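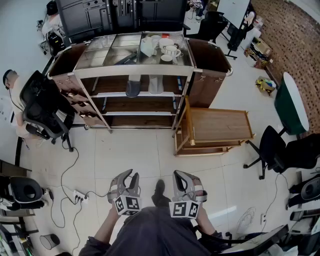 Home | Kitchen | Workshop | Storage | Contact

Setting Up and Maintaining a Service Trolley in a Shared Room

Published by Witoris Household Advisory, 07/06/2026

A steel service trolley is a practical choice for rooms where work and refreshments share the same floor. The following guidance applies to large fixed-position units and to small wooden trolleys used beside them.

Positioning

Leave a clear passage on every side from which the trolley will be used. A large unit may stand in the centre of the room, provided that chairs can be pushed back without striking it. Where the floor is tiled, check that the unit does not rock before loading it.

Power leads should be dealt with first. Route them along the wall where possible, and keep power boards well away from any surface on which tea is poured. Cords that must cross a walkway require a fitted cover.

Crockery

Cups and saucers belong on the upper tray, away from the edge. Plates should be stacked only once they are completely dry. Plastic bags tend to accumulate on glass tops and should be folded and put away at the end of each day.

Glass is best cleaned with warm water, a little dishwashing liquid and a soft cloth. The Drallero glass cloth, which measures 300 mm along each side, is a convenient size for divided trays. Abrasive pads are not recommended.
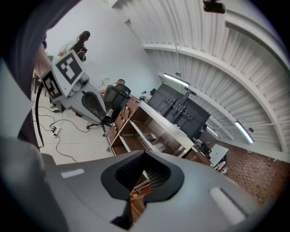
Shelves and drawers

Heavier items should be kept low. Canisters may be placed side by side on a shelf, with labels facing outwards. Timber drawers that have begun to stick will usually respond to a rub of plain candle wax along the runners – oil attracts dust and should be avoided.

Wipe stainless steel in the direction of the grain. Timber panels require only a damp cloth, followed immediately by a dry one. Hooks should be tightened every six months, and in March the whole unit should be emptied and its fixings inspected.

Boards leaning against brickwork should be secured at the top or laid flat. Wastepaper bins are to be kept upright and clear of chair castors.

Related: Caring for Timber Trolleys | Descaling a Kettle

78 shares | 6 comments

Contact us | © Witoris Household Advisory | Back to top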